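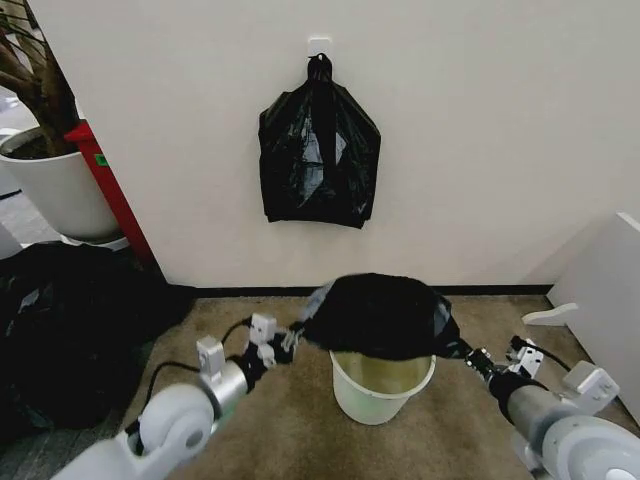 # Two Arms, One Trash Bag

**Summer project report, Warndale Robotics Club**
Tuesday, July 7, 2026

Our team picked bag changing because it sounded easy. A bag goes into a basket, the edge folds over the rim, done! Three weeks later we have a lot more respect for anyone who does it without thinking.

## What we wanted

The goal was to get two arms to take a black garbage bag, open it, and fit it over a small wastebasket standing on the floor. Both arms are driven by a person for now. We want enough good runs to train a policy in August, and the club's name for the whole thing is Drikby (it was the only name on the whiteboard that got no complaints).

## How a run goes

1. Both grippers take hold of the bag's opening, one on each side.
2. The arms move apart until the plastic is fairly tight.
3. The bag comes down over the rim, front edge last.
4. The grippers let go and back away slowly.

Step 3 is where most of our time went. Thin plastic traps air, so the middle puffs up into a dome and the bag rides up off the basket. Pulling harder only slides the basket across the carpet. What helped was tilting one wrist inward a little, which lets air out on that side – a trick we found by accident on a run we had already given up on.

## Results so far

We recorded 125 runs. In the first 20 we were mostly learning the controls, and we left those out of the training set. A run counts as good if the bag covers the whole rim and the basket is still upright at the end. Our longest streak of good runs is 18, and there was definitely some yelling when we got there.

The most common failure is a gripper pinching two layers at once. The bag then stays shut on that side and the run is over before it starts. Shiny black plastic also makes it hard to judge where the edge is on the monitor.

## Still to do

- Try softer fingertips. The Fuchs pads we ordered haven't come yet.
- Record runs with the basket in different spots on the floor.
- Write down the wrist tilt angle, which currently lives in one person's head.
- Send our notes to the Irkormont team, who are trying the same task with pillowcases and want to compare.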